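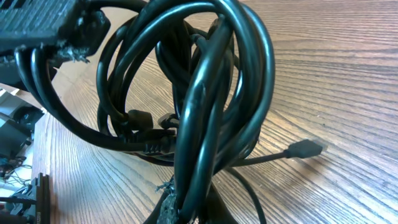 Hi Andri,

You wanted the March update on the Toslow kit in plain words, so this one's plain. We're three weeks into the trial and I like it a lot more than I thought I would! Setup took Lucian and me one long afternoon (the Widmer bench kit ate most of a week, you'll remember), and the pick planner ran on the first try.

Cords are where it gets interesting. Boxes and bottles we can do all day, but Clokden wants sorted cables from their returns desk, and cables flop, and slide, and hang on to each other. Out of 35 tries this month we got 30 clean lifts, and the other 5 either slipped or brought a neighbor along for the ride. Thin cords gave us the most grief. Alun reckons it's our grip force setting, I think it's the approach angle, and we have a friendly bet going.

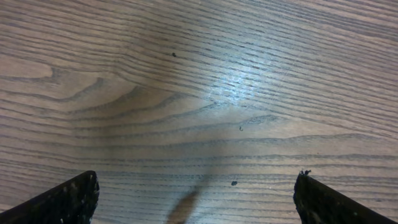

Fingers over the bare wood-grain tabletop, nothing in the gap.

The finger covers are my one real gripe. They're grippy, which is great, but they pick up lint like a wool sweater and I'm cleaning them every morning with tape. I asked Jurow (they sell the kit over here) whether there's a smoother cover. Vinzenz Stöckli wrote back the same day, very nice about it, and is sending two kinds for us to try. No charge, but he'd like our notes!

The wrist camera is good with big plugs and so-so with glare. Moving the lamp is on Lucian's list. He's also labeling connector types now, so the software can tell a USB-C end from a USB-A one before it commits to a grab.

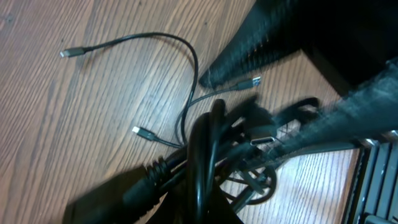

Branched cable with USB-C and USB-A ends, next to the main pile.

Money is fine. We've spent less than planned on parts, and I'd like to put what's left toward a second set of fingers if you're okay with that. The trial license needs renewing next month too, so could you give me a yes or no on both before then? Lucian can send you the quote.

Talk soon,
Debashish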